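Two-cell cartons for cleaning bottles

August 10, 2018

The shelf over the sink in the Talville workroom came down in April, brackets and all, and everything on it has been on the floor or the windowsill ever since. I am not putting the shelf back. The wall there is old plaster over something crumbly and it has now rejected two types of anchor. The bottles are going into divided cartons under the table, and these are my notes on the cartons, plus a few on the white top I now work on.

Requirements. A trigger bottle is an awkward thing to store. The body is usually oval, so it turns in a round holder and wastes space in a square one. The head overhangs on one side. If the bottle goes in a bin with other bottles, the trigger gets pressed by its neighbor and the bin ends up with cleaner in the bottom of it. So each bottle should have its own cell, the cell walls should be taller than the shoulder of the bottle, and the head should stand clear of the divider.

Plain corrugated shipping cartons with a center divider do this well enough. I get mine from Dragica Dimitriou in Birkevport, whose shop receives stock in them and flattens them for recycling. She had a stack of blue ones behind the door and let me take as many as I could carry. They are tall for their footprint, brown inside, split in two by the divider. The narrow side of a cell measures 113 mm on mine. That takes most household bottles with a little room for fingers. It does not take the wide flat kind sold for windshield washing, and I have stopped trying.

Points to check before using one:

The bottom flaps. These are generally taped for a single trip. Run a second strip of tape across the first, inside and out. A full bottle dropped in from the top will find a weak bottom very quickly.

The divider. It is only a slotted piece of board and it lifts out with the bottle if the bottle is damp and tight in the cell. A short strip of tape down each end fixes it to the wall.

The top flaps. Fold them right back or cut them off. I started by leaving them standing, on the theory that they kept dust out, and every bottle caught on them going in. A knife run along the crease takes a minute per carton.

Orientation. Both triggers facing the same way, toward the long wall. If they face each other the heads meet over the divider and neither bottle sits down fully.

The cartons are not stable when only one cell is loaded. I put the heavier bottle in first and keep a hand on the box until the second is in.
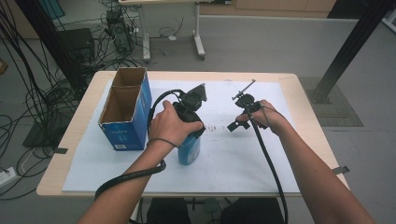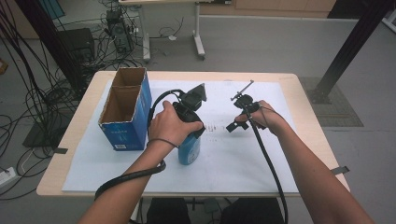
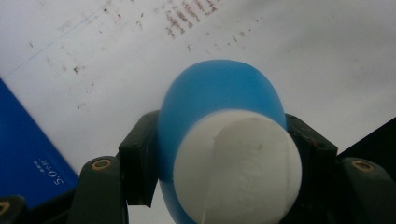
First two: the spray bottle and one of the open cartons on the white top. Last: rounded blue body with a white round cap, close up.

On the white top. The table is a light wood one, and I got tired of trying to see small parts and drips against the grain. A large white sheet laid over it solves the problem. It should stop slightly short of the table edge, otherwise sleeves lift the corners. Clips at the sides keep it from creeping. Mine came in a pack from Juhl, small and dark, with a rather weak spring, but the load is almost nothing.

White shows everything, and that includes whatever was on it last week. My procedure for marks is as follows. Dry cloth first. If the mark moves, continue with the dry cloth and stop there. If it does not, spray the cloth (never the sheet), wait a few seconds, and wipe in one direction. Circular wiping spreads ink into a gray patch larger than the original mark. Anything with a paper face will swell at the edge if liquid gets under it, and once the edge has swollen it stays that way. I leave a good many faint marks alone. They do not interfere with anything.

I tested this on an offcut before doing it on the real one. Pencil came off dry. Ballpoint lightened and then stopped improving. Red marker did nothing except turn a slightly different red.

On spray heads, as I was asked about it last time: Nikola Atanasov wrote to say his triggers seize after a few months on the shelf and wanted to know if the cartons would help. No. That is residue in the nozzle. Take the head off, put the dip tube in warm water, and pump until the spray is even. Do it over the sink. Then pump air until it runs dry, and refit the head hand tight. Anyone who tightens these with pliers will be buying new heads, as the thread is soft and strips on the second or third turn.

He also asked about labeling. I leave the maker's label on the bottle and write on the carton only, on the brown inside wall of each cell, near the top, in pencil. Marker on the blue outside was hard to read under the lamp. If a bottle is decanted from a larger container I note the date beside it.

Still to do: a strip of 30 mm foam along the bottom of the carton that holds the glass bottles, and something under the whole row to keep it off the carpet in case of a leak. An old boot tray would probably fit, if I can find one narrow enough to slide in behind the table leg.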